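Robotics > Simulation

Standlow opens its virtual workbench to remote operators

By Standlow newsroom staff
April, 9:40 a.m.

Operators at Standlow are now teaching a robot arm to handle tools by steering it from a distance inside a computer simulation, the company said this month.
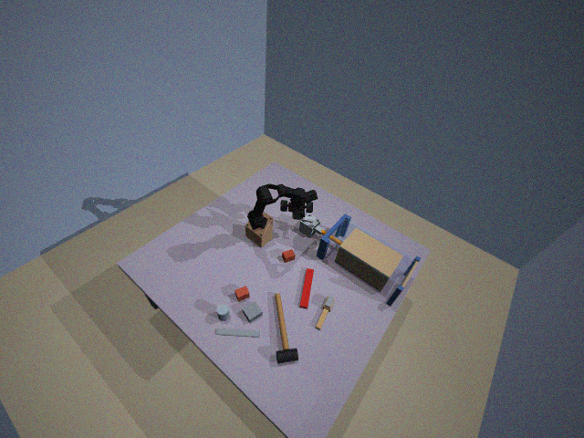 Jaltora, which trains operators for several firms, said the hard part of the work is patience, and that people who rush a grasp in the first hour usually have to record it again. A new operator needs several sessions before the demonstrations are smooth enough to keep, it added.

The project, called Dravamum, puts a single arm at a table with a mallet, blocks, bars and other workshop items. An operator moves the arm with a handheld controller and watches the result on a monitor. Each attempt is saved as a demonstration, and the full set is used to train the software that will later run the arm without help.

Standlow said its operators recorded 3,570 demonstrations in the first round. Reviewers kept 3,410 of them. The rest were dropped for long pauses or for dropped tools, and a few were lost to a saving error that has been fixed.

The layout of the table changes between recordings. The company has 256 starting layouts in use and plans to add more before summer, mostly with the tools set closer together.

Ekinci, which supplies the controllers, is sending a lighter model after operators complained of sore wrists on longer shifts. Sessions are currently limited to two hours.

A team of 7 operators is working on the second round, which covers picking up long-handled tools and setting them down again in a marked spot. Tests on a physical arm are planned once that round is finished. Standlow has not said whether it will release the recordings.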